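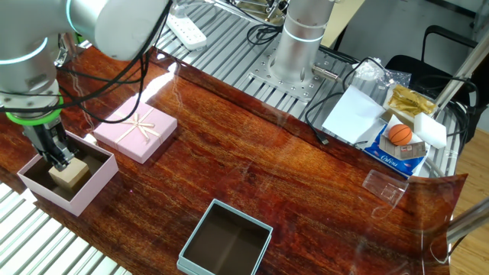
Ticket: Gift boxes, lids and ribbon bows, packing table
Location: Mirthorpe, back workroom
Opened: January 9, 2018
Status: Closed, one item carried over

Problem as reported

Lids on the pink boxes won't sit flat once the bow is on. One corner lifts and the bow slides toward it. The light blue boxes are fine with the lid on but scuff along the bottom when they get pushed across the table. Order is 94 boxes, one beige wooden cube per box, cream ribbon on every lid. Customer is Trumance and they care a lot about the bows (so do we!).

Log

Entry 1
Tied five pink boxes exactly the way the card says. Four lifted at a corner, always the corner nearest the last pull of the ribbon. Took the ribbon off and all four lids dropped flat again, so the lids are square and the boxes are square. Good news, because I really did not want to send these back. They are lovely boxes. The dark brown inside makes the plain wood look like something from a chocolate shop.

Entry 2
Tried a shorter ribbon. Worse. The short piece makes you pull harder to get any loops out of it, and the lid tips right up. Went the other way and cut to 190 cm for the full wrap with a bow. Much nicer to handle, and the loops come out full without any tugging. Still one lift out of five.

Entry 3
Found it, I think! The ribbon crosses underneath the box, and the crossing makes a lump. The box rocks on the lump while you tie, and the lid goes with it. On a rough table you'd never notice, but our top is so glossy that the box skates away from your hand as well. Flattened the crossing with a thumb before turning the box upright and tied nine in a row with no lift at all. Very happy with that.

Entry 4
Asked on the Luik side whether they see the same thing. They do, and they had been putting a dab of glue under the lid. Please don't do this on ours. The customer wants to reopen the boxes and use them again, and the glue tears the pink paper when the lid comes off.

Entry 5
Scuffing on the blue boxes. Checked the tabletop with a damp cloth, then a dry one. Picked up a surprising amount of grit near the front edge, the kind that comes in on shoes and sleeves. Wiped the whole top, pushed a blue box back and forth across it twenty times, and no new marks. So the finish on the box is tougher than we gave it credit for. Wipe down at the start of every shift and again after lunch.

Entry 6
Cube fit. A few cubes slid around when the box was tipped. Tissue under the cube stopped it but hid too much of the brown, which is half the charm. A small folded square of brown paper does the same job and you can't see it once the cube is in. Fold it twice, not three times, or the cube sits too high and touches the lid.

Fix, for anyone picking up this order

1. Wipe the tabletop.
2. Folded paper in, cube in, lid on.
3. Ribbon at 190 cm. Cross it under the box and press the crossing flat with your thumb.
4. Turn the box upright and tie on the top. Pull both loops at the same time, gently.
5. Look at the lid from the side. If a corner is up, untie and redo it. Don't press the lid down with the bow on, it pops up again in the carton.

Stock notes

Cream ribbon: 300 m on hand. That covers this order with plenty over for practice, so please do practice, it's fun once you get the thumb trick.
Pink boxes: enough.
Light blue boxes: enough, but keep lids and bases together. We had bases turning up on the table with their lids still on the shelf, and the spare lids are a slightly different blue from the batch we got in November.

Carried over

Outer cartons. The ones left from the Puma job are a bit too tall and the bows get thrown against the top when the carton is turned over. A layer of crumpled paper above the bows crushes them. Going to try a flat card divider resting on corner posts, and I have high hopes for it. New ticket once I have cut a sample.

Closing the lid and scuff items. Reopen if you get more than one lifted corner in a batch.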